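Lalgate Water District
Customer Information
Frequently Asked Questions: Main Renewal and Meter Replacement Program

Home > Customers > Projects > Main Renewal

This page answers the questions most often put to the District's customer office about the renewal of water mains and the replacement of household meters. Questions about a bill unrelated to the program should be sent through the Billing page.

ABOUT THE PROGRAM

Why is the District replacing its mains?

Many of the cast iron mains in the older parts of Lalgate have reached the end of their service life. They break more often in winter, and mineral deposits inside them have narrowed the pipe and lowered the flow. The program will replace 22 miles of main with new ductile iron pipe. Valves and hydrants along the same streets will be replaced at the same time where they no longer meet District standards.

Which areas are included?

The program covers the Old Town, Mill Hill and Station service areas, together with the connecting main from the Wolbridge pumping station. Over 4,000 service connections lie within these areas. Customers in the northern zone, which was built later, are not included in the main renewal but will receive new meters.

How do I find out when work will reach my street?

The street schedule is posted under Project Documents and is updated at the start of each month. Printed copies are available at the customer office. Dates on the schedule may change with the weather, the condition of the old pipe, or an emergency elsewhere in the system. The door notice, once delivered, takes the place of any date on the schedule.

Who is carrying out the work?

Main installation has been awarded to Surkari Contracting. Meter replacement is being done by District employees. All workers carry a photo identification card showing either the District seal or the contractor's name together with the program number. Customers may ask to see the card before allowing anyone onto the property and may call the customer office to confirm it.

Will work continue through the winter?

Excavation stops at the end of November and resumes when the ground has thawed. Meter appointments continue all year.

BEFORE WORK BEGINS

What notice will I receive?

A letter is mailed to the account holder and to the service address before construction starts on the street. A door notice follows before any planned shutoff and gives the hours during which service will be interrupted. Landlords who receive mail at another address are asked to inform their tenants.

Do I need to be at home?

Presence is not required while the main is being laid in the street. An adult must be present for an indoor meter replacement and for the transfer of a service line if the shutoff valve is inside the building.

May I park on the street during construction?

Parking is restricted between 7 a.m. and 5 p.m. on the block where crews are working. Temporary signs mark the limits. Residents who hold an accessible parking permit should contact the customer office so that a space can be kept as near to the address as the work allows. Vehicles left inside the marked limits may be moved to the nearest open block at the owner's expense.

I have trees or a garden at the edge of my property. Will they be disturbed?

Crews work within the public right-of-way wherever possible. Grass disturbed by the work is reseeded in the next planting season. The District does not replace fences, ornamental stone or irrigation lines placed in the right-of-way without a permit. Owners may remove such items beforehand and store them until restoration is complete.

METER REPLACEMENT

What kind of meter will be installed?

The District has selected the Vörös residential meter. It has no moving parts and sends its reading by radio to a receiver on the District's vehicles. A reading can still be taken by eye from the register. To date, 832 of the new meters have been installed, most of them in the northern zone.

How long does the replacement take?

A standard replacement takes less than one hour. More time is needed if the pipe on either side of the meter is corroded or if the valve will not close. In that event the technician will explain what is required before going further and may make a second appointment.

What must I do to prepare?

Please clear a path to the meter and leave room for one person to kneel in front of it. Shelving, stored boxes and appliances must be moved by the customer. Technicians are not permitted to move them. Dogs should be kept in another room or outdoors.

Is there a charge for the meter?

There is no charge to the customer for the meter or its installation. The cost is carried in the capital budget adopted by the Board. Repairs to private plumbing remain the responsibility of the property owner, whether or not the fault is found during the appointment.

Can I decline the new meter?

A customer may ask to have the radio unit switched off. The meter itself must be replaced. Accounts with the radio switched off are read by hand, and the manual reading fee in the current rate schedule applies to each reading.

Will my bill go up?

Older meters tend to record less water than passes through them, particularly at low flow. Some customers will therefore see a higher recorded volume with the same use. A customer who believes that the new meter is reading too high may request a test at the District's bench. If the meter is found to be outside the accepted range, the account is corrected back to the date of installation.

INTERRUPTIONS TO SERVICE

How long will my water be off?

A planned shutoff normally falls between 9 a.m. and 3 p.m. Most addresses have two such shutoffs, the first when the temporary line is connected and the second when service is moved to the new main. Shutoffs are not scheduled on public holidays.

What is the temporary line?

It is an above-ground pipe laid along the curb that supplies homes while the old main is out of service. Ramps are placed where it crosses driveways and sidewalks. The line is disinfected and tested before use. In warm weather the water may reach the tap warmer than usual, and running the tap for a short time will bring in cooler water. Please do not drive over the line except at a ramp, and report any leak to the 24-hour desk.

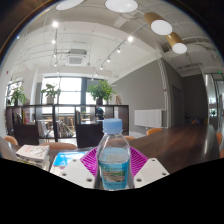
How much drinking water should I set aside before a planned shutoff?

One gallon for each person in the household is enough for a shutoff of normal length. Fill clean containers with lids on the evening before and keep them out of direct sunlight. Additional water should be set aside for pets, and a filled bucket can be used to flush the toilet. Households with an infant, or with a person who depends on water for medical treatment at home, should call the customer office as soon as the door notice arrives.

What should I do when service comes back on?

Open the cold tap nearest to the point where the service line enters the building and let it run until the water is clear. Then open the other cold taps, one at a time, starting on the lowest floor. Remove and rinse the screens at the tip of each faucet. Do not use the hot tap, dishwasher or washing machine until the cold water has run clear, as sediment may otherwise be drawn into the water heater.

My water is cloudy. Is it safe?

Cloudiness that clears from the bottom of a glass upward is air and will pass without treatment. Brown or yellow water contains iron sediment stirred up by changes in flow. It can stain laundry and should be flushed. If discoloration lasts more than one day, please call the 24-hour desk and a sample will be taken.

Will I be told if I need to boil my water?

If a boil water advisory is needed, the District will deliver a notice to every affected address and post the affected streets at the top of the home page. Customers who have registered for telephone alerts will also receive a call. The advisory remains in force until a second notice cancels it. A planned shutoff does not by itself lead to an advisory.

SERVICE LINES

Who owns the pipe between the main and my house?

The District owns the service line from the main to the curb stop. The property owner owns the line from the curb stop to the building, including the indoor shutoff valve. The District owns the meter.

My service line is made of lead. Will it be replaced?

The District will replace the portion it owns whenever lead is found. Owners of the remaining portion will be offered replacement at the same time under a cost-sharing agreement, and the owner's share may be paid in installments on the water bill. Assistance is available to owners who meet the income limits stated in the application. After a lead line has been disturbed, a filter pitcher and replacement cartridges are supplied free of charge.

My building is set far back from the street. Does this change anything?

If the private line is longer than 300 feet, the District will schedule a pressure check before and after the transfer to the new main. The results are sent to the owner in writing.

RESTORATION AND CLAIMS

When will the pavement be repaired?

Trenches are closed with temporary asphalt as the work moves along the street. Permanent paving follows after the trench has settled through one winter. Sunken or loose temporary paving should be reported to the customer office with the nearest house number.

How do I make a claim for damage?

Claim forms are available under Project Documents or from the customer office. The completed form should be returned with photographs and any repair estimates. Claims concerning the contractor's work are forwarded to Surkari Contracting, and the claimant receives a copy of the forwarding letter. Please do not discard damaged items before an inspector has seen them.

Whom do I contact outside office hours?

The 24-hour desk takes calls about leaks, loss of pressure and unsafe conditions at a work site. Its number is printed on the door notice and on the back of each bill. Appointments and billing questions are handled by the customer office between 8 a.m. and 4:30 p.m.

Related pages: Street Schedule | Rate Schedule | Lead Service Line Agreement | Register for Telephone Alerts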